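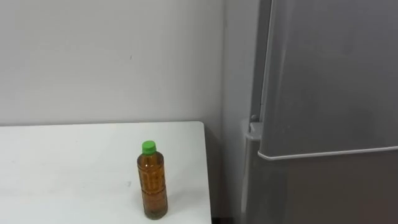

Annelies Grabner meinte dazu neulich im Kanal, man solle beim Vormachen lieber langsam und gleichmäßig greifen als schön, und seitdem frage ich mich, ob ich meine ganzen Aufnahmen wegwerfen muss.

**Frage: Flasche vom Tisch in den Kühlschrank, wie viele Demonstrationen und wie gemischt?**

Hallo zusammen, ich lese schon länger mit und traue mich jetzt auch mal. Ich bringe unserem Roboter per Fernsteuerung bei, eine Flasche vom weißen Tisch zu nehmen und in den Kühlschrank rechts daneben zu stellen. Gesteuert wird mit zwei Handgriffen, die Aufzeichnung läuft über Birora. Bisher habe ich 379 Durchgänge, davon gut die Hälfte von mir und den Rest von meinem Kollegen, der leider ganz anders greift als ich: ich nehme die Flasche am Bauch, er geht von oben an den grünen Deckel.

Nach dem Training fährt der Arm sehr hübsch zur Flasche hin, bleibt dann aber kurz davor stehen und zittert, als könne er sich nicht entscheiden. Die Tür macht er auf, wenn ich ihm die Flasche vorher in den Greifer gebe. Liegt es an der Menge? Oder an uns beiden? Ich freue mich über jeden Tipp, auch über unangenehme!

---

**Antwort 1** (als hilfreich markiert)

Willkommen, und bitte noch nichts wegwerfen! Das Zittern kenne ich gut, das hatten wir bei Hultumari wochenlang. Wenn zwei Leute dieselbe Flasche auf zwei Arten anfassen und das Modell zwischen beiden mittelt, landet der Greifer gern irgendwo dazwischen, also weder am Bauch noch am Deckel. Ich würde so vorgehen:

- Die Durchgänge nach Griffart sortieren und erst einmal nur mit einer trainieren. Ich würde den Bauch nehmen, am Deckel dreht sich die Flasche leicht weg.
- 30 neue Aufnahmen machen, in denen du absichtlich etwas daneben ansetzt und dann in Ruhe korrigierst. Die helfen oft mehr als noch einmal hundert saubere.
- Die Flasche jedes Mal woanders hinstellen, auch mal näher an den Kühlschrank und weiter nach hinten zur Wand.
- Pausen herausschneiden. Wenn du vor dem Zugreifen immer kurz überlegst (macht jeder am Anfang), lernt er das Überlegen mit.

Und schau dir an, was die Kopfkamera im Moment des Greifens sieht. Klarer Kunststoff ist ohnehin schwierig, und wenn dann noch der eigene Unterarm davor ist, bleibt nicht viel übrig. Eine Kamera am Handgelenk hat bei uns viel gebracht.

---

**Antwort 2**

mehr Daten. wir hatten 1646 und dann ging es

---

**Antwort 3**

Zur Menge kann ich nur sagen, dass wir mit 1501 Durchgängen schlechter dran waren als später mit einem Bruchteil davon, weil am Anfang drei Leute kreuz und quer aufgenommen haben. Die Tür würde ich als eigene Aufgabe anlernen, die läuft bei dir ja schon halbwegs. Prüf außerdem mal den Zeitversatz zwischen Bild und Gelenkdaten, bei mir war der im November nach einem Update plötzlich da, und ich habe ewig an der falschen Stelle gesucht.

> Kommentar zu Antwort 3: Danke euch allen, ganz lieb! Versatz ist keiner da. Ich sortiere heute Abend nach Griffart und melde mich, wenn das neue Training durch ist.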